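Brolton Fitout Program: Progress Report to Genia, Second Period

Reporting date: 14 Aug 2023
Prepared by: Jayanthi Devadiga
Distribution: Hạnh Hà (Genia), Joaquim Carrilho

1. Scope for the period

Work under the grant since March has covered flooring repairs, supply and assembly of height-adjustable desks, and a first draft of the surface care procedure. Electrical works on the upper level are outside this report and will be covered separately by Suten.

2. Flooring

The light wood floor in the main room has been sanded and recoated in the areas identified in the March inspection. Two boards beside the doorway were replaced. The colour match is acceptable under artificial light and slightly warm in daylight. Hường Từ has accepted the work subject to a second check of the door threshold, where the coating was still soft at handover. Felt pads are not to be used under desk feet, as the trial pads moved and left adhesive residue.

3. Desks

Of the 30 desks ordered, 15 have been assembled and levelled. The remainder are held at the Lò store pending replacement of foot bars with damaged threads. The model is a white rectangular top on two white T-shaped legs. Load testing was carried out at 100 kg, distributed, with the top at standing height. No permanent deflection was measured. Side-to-side movement at full height was above the target on one unit and was corrected by retorquing the crossbar bolts. The maximum working height has been set at 111 cm.

4. Surface care

The draft procedure specifies a cloth and a neutral cleaner for the white tops. Solvent wipes dulled the finish on the sample panel and have been withdrawn. 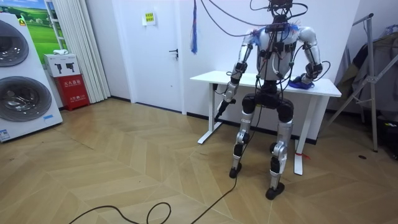
Blue cloths are assigned to desktops and grey cloths to floors and skirtings, and the two are laundered separately. Lụa Dương is revising the wording on dwell time, which the cleaning contractor found ambiguous. The revised draft will be issued with the next report.

5. Budget

Expenditure is within the approved amount for flooring and desks. Freight for the replacement foot bars is being claimed from the supplier. No variation is requested.

6. Next period

Assembly of the remaining desks, recheck of the threshold, and issue of the final surface care procedure. Delivery of the foot bars is the only item currently affecting the schedule.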